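# Husano Coast Visitor Program – Interim Progress Report

Grant recipient: Windurden Tourism Partnership
Reporting period: from March to date

## 1. Status

Work on the beach access and lodging package is on schedule in two of its three parts. The access path at Santoro Cove is open. The lodging register is published and in use. The shuttle between the harbor and the cove has not started and is covered in section 4.

## 2. Lodging register

The register lists small guesthouses and rented rooms within walking distance of the shore. To be listed, an owner submits a license number, the number of beds, and the months of operation. Entries are checked against the municipal license roll before they go live. At the close of the period 14 properties were listed. Two applications are on hold pending renewed licenses.

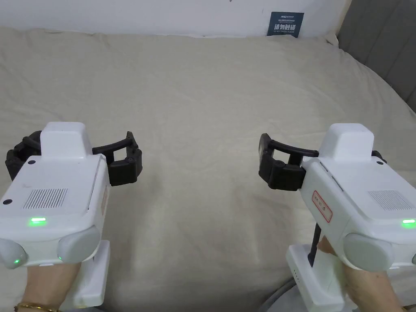

*Guangming Cui, Program Coordinator*

Owners asked for a common check-in window, and the register now shows 2 p.m. as the default. Individual properties can change it. Bed linen and towels are included in the listed rate at every property; final cleaning may be billed separately, but the charge has to appear in the listing.

The booking inquiry form runs on Purport, under the license bought in the first grant year. Inquiries go straight to the owner. The Partnership takes no commission and holds no guest payment data.

## 3. Santoro Cove access

The path from the upper parking area was regraded and the lower steps were rebuilt with a handrail on the seaward side. The contractor's final invoice came in under the approved amount – the balance has been moved to signage, as agreed in the March call.

The southern half of the beach stays free of rented umbrellas and sun beds. Boundary posts are in place. The concession holder has signed the revised site plan.

Still open:

- drinking water tap at the foot of the steps (pipe laid, meter not connected)
- replacement of the faded swimming zone sign
- shade planting along the back of the beach, moved to fall

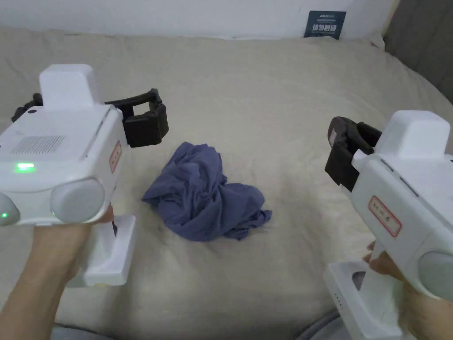 **By Guangming Cui** | Windurden Tourism Partnership | June 8, 2024

## 4. Harbor shuttle

The operator withdrew before signing. A second call for bids is out, with a contract term of 12 weeks and a vehicle able to carry up to 2,000 pounds, luggage included. If no bid meets the terms, we will ask to move this line to next season.

## 5. Printed map

The Husano walking map went to press with a run of 2,000 copies. Distribution is through the ferry office and the listed guesthouses. The ferry times were left off on purpose and a link to the timetable was printed in their place.

## 6. Requests to the funder

1. Approval of the revised shuttle terms in section 4.
2. Written confirmation of the signage transfer in section 3.

The expense ledger and the signed site plan are attached as Annexes A and B.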